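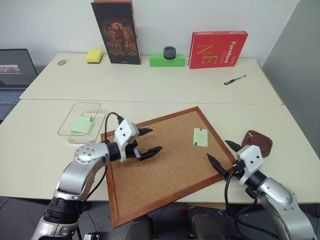
The board that does one job

Michalis Michailidis had a cork board in his kitchen for 19 years and stopped seeing it after the first. It held takeaway menus, a dentist's card and a key to a shed he no longer owned. When he moved to a smaller flat in Lernora in April, he left it on the wall and bought a new one.

The replacement is square, with a wooden frame, and the rule is that it only takes paper he will act on this week. Most of the time that means one or two sticky notes. When a note is done with, it comes down and the pins go back on their pad.

Michailidis fits out small offices for Dustel, and he now sets up the same arrangement for clients. He keeps pins out of drawers. "If you have to open something to find a pin, the note stays on the desk," he says. A pad beside the board does the job, and a shallow tray on the other side takes notes that are waiting their turn. Clear plastic is best for the tray.

Two pins will hold a sticky note flat, one at the top and one low down. The glue strip is not made for cork and lets go within days. Pencil is fine for anything short-lived, but it is hard to read from across a room, so he asks people to press firmly or use a pen.

Size matters less than people think. Dustel's largest board is 90 cm across and the one he recommends most is 70 cm. Cork marks with use, and small holes close up a little if the pins are thin. Thick pins leave craters.

He clears his own board every Sunday-type evening, as he calls it, whichever day that falls on. The old shed key is still in a coat pocket.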